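Black oval tray on a pale wood table – felt pads or bare?

Unard
Posted in Tables & Surfaces, 4 replies

Tray lives on the table and holds the kids' small plastic bits. I want to stop it marking the finish.
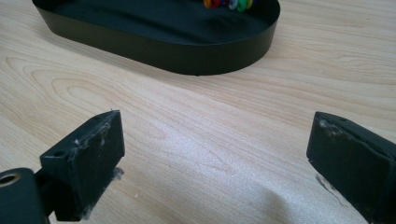
Re: felt pads or bare?

Conier
What finish? There's a fair amount of sheen in the middle of that top. A film finish will take fine scratches from grit under a tray long before the wood is touched. Felt, 10 mm discs.

Cordeiro
Disagree on felt. It holds grit and then you drag the grit. Thin cork, full footprint, trimmed just inside the wall so it doesn't show.

Unard
Water-based varnish, three coats, put on in August. Sanded to 176 between coats according to my notes, which must be a typo.

Conier
180, presumably. Cork under the full base traps moisture if anyone wipes the table with the tray in place. I had a pale ring from that on an ash top. It took a full recoat.

Cordeiro
Then lift the tray before wiping. My cork has been down for years – no ring.

Guturero
Clear silicone bumpers are another option, but test one on the underside of the table first. Some soft plastics react with varnish. Leave it 100 hours with a weight on top.

Unard
Going with cork, smaller than the base, and will check under it monthly. Bumper test is running on the underside as well, clamped.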